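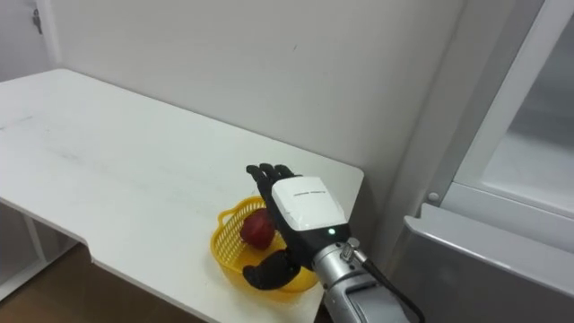 White table against the wall, with the notch on the left side.

Home Ask Topics Kitchen & Small Rooms Members Log in

How to remove gray marks from a matte white table top?

Selim Aydoğan
May 17, 2024

Hello everybody. I have a white table with a matte top, model Kovard, bought second-hand in December. It stands along the wall near the refrigerator and we use it for everything: cutting bread, homework, repairing small things. After some months the surface has gray smudges and a few thin streaks, mostly on the left half. Dish soap makes them lighter, but when the light comes from the side I see them again.

I tried a melamine sponge in one corner. The mark went away, but I think this corner is now more shiny than the rest, and I am afraid to continue. My wife says to put a tablecloth and finish the discussion. I would prefer to learn the correct way. I do not know what the top is made of, the seller did not know it either. The room is rented, so please no strong smell.

Skullside

Stop with the melamine sponge. It is a very fine sandpaper, and on matte it polishes. The shiny corner will stay, sorry.

What I do with mine, in this order:

1. Warm water with a drop of dish soap, microfiber cloth, then dry it at once with a second cloth. Old soap film collects dirt and looks like a smudge.

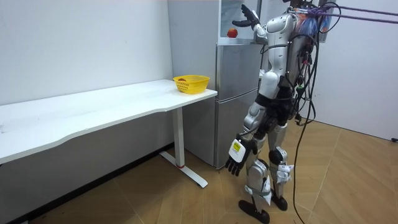
2. Baking soda with water, mixed like thin yogurt. Put it on the mark, wait 7 minutes, wipe without pressing. Test it first on a place which you do not see, for example near the wall. Rinse two times, or you will have white powder in your bread.

3. Isopropyl alcohol on a cotton pad, only for pen and rubber marks. Open the window. If some color comes on the pad that is not from the mark, you have paint and you must stop.

A streak that you can feel with the fingernail is a scratch, and cleaning will not help with it.

Ketilsson

I agree with most of it, but I would leave out the baking soda. On my old table it made a dull spot, bigger than the original mark.

For me a white school eraser was the best – the soft kind, not the one for ink. Rub lightly in one direction and brush away the crumbs. It took the gray lines from the bottom of our pots.
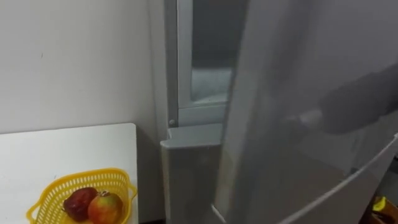
After this I wash with soap and water, dry, and do not put any wax or furniture spray. Sprays leave a layer on a matte top, and then every hand makes a mark. I had a bottle from Castby which promised "protection" and I needed 23 days of washing until the table looked normal again.

Also put felt under the fruit bowl. I paid 8 dollars for a sheet and cut it myself with scissors.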